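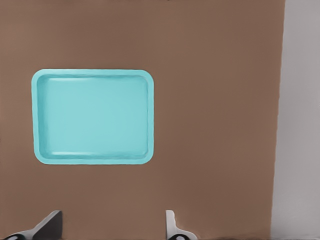
Turquoise tray on the brown table.

03/10/2022

Spent the evening with the Coşkun side again, who continue to be difficult for people who have been dead so long. I have 13 letters from Great-aunt Vidon's trunk and had hoped at least one would mention where her father was baptized. They mention the price of eggs. One complains about a cousin's singing for two full pages, and I now know more about that cousin's high notes than about my own great-grandfather.

The Brasby parish register gives him as born in February. His gravestone says he was four months old by then, and his own marriage record makes him two years younger than either, which I put down to the bride being younger still and him not wanting to look it.

Kanokwan Phuthong wrote back from the county archive, bless her. She went through the baptisms and found a "Stestoseck, male child," no first name, father's trade given as "various." That is my family all over. She thinks Stestoseck could be a clerk's attempt at the old farm name and wants to see how the neighbors were spelled before she'll commit to anything.
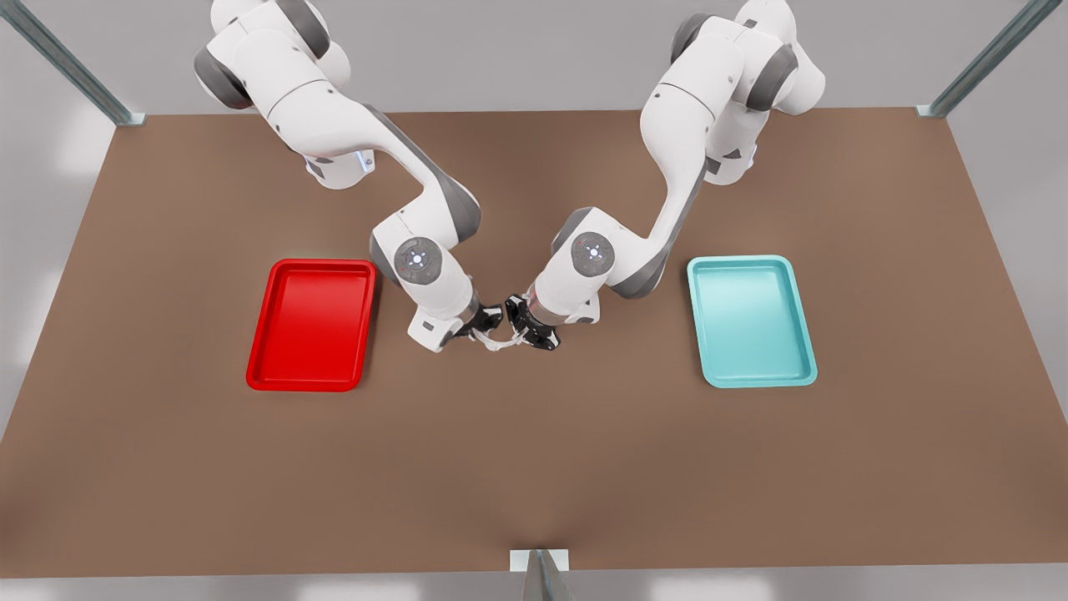
I wanted to commit on the spot, naturally. I had him penciled into the chart before I finished reading her email, then rubbed him out, then put him back with a question mark. My chart has more question marks than people on that side.

Mother called while I was at it and said he was always known as Uncle Pip. She has had this information for sixty years. Asked why, she said I never asked about Pip.

Must order the burial records tomorrow, and buy an eraser.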